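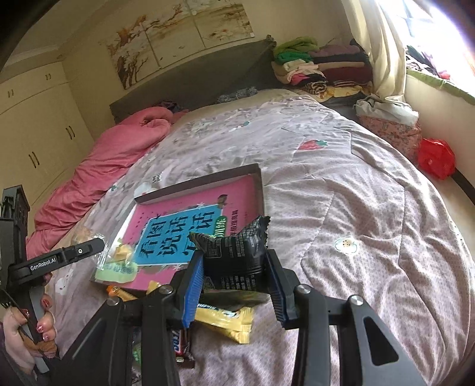
Wrapped snacks and a shallow open box on a quilted bedspread.

Search this encyclopedia Go
Home Contents Random article Textiles Household Index

Quilted bedspread

A quilted bedspread is a bed covering made of two or more layers of cloth held together by lines of stitching. It is laid over the sheets and blankets and usually reaches at least to the edge of the mattress. Lighter kinds are used alone in summer. In some regions the same article is called a coverlet, although that word is also applied to single-layer woven covers.

Construction

Most have a face cloth, a thin filling and a backing. The filling is commonly cotton or polyester batting. Stitched seams keep it from shifting and divide the surface into channels, squares or diamonds. Wide spacing gives a softer cover that rumples easily; close stitching makes it flatter and stiffer. Pale solid colors such as lavender, pink and cream are common, as they show the stitch pattern well.

Manufacture

Early machine-made bedspreads were stitched on single-needle frames. The Prisach mill ran 14 such frames and at its peak turned out 3684 bedspreads a year. Multi-needle machines later replaced them. The Okafor pattern, a grid of offset rectangles, was first sold under the Beso label and is still made by Plustura in a 45-stitch repeat.

Daytime use

A made bed is often the largest clear surface in a bedroom, and the bedspread protects the bedding beneath while the bed is used for sorting, folding or packing. Small goods such as books, papers and packaged food may be set out on it in trays or shallow boxes. In a household survey by Hollis Kasprzak, 89 percent of respondents used the bed this way at least once a week. Boxes tend to tilt on a soft mattress, and crumbs collect along the seams.

Care

Cotton bedspreads are generally washed in cool water and dried flat or on low heat. Loose crumbs are shaken out first. Ironing flattens the filling and is not advised.

See also: Blanket, Comforter, Duvet, Patchwork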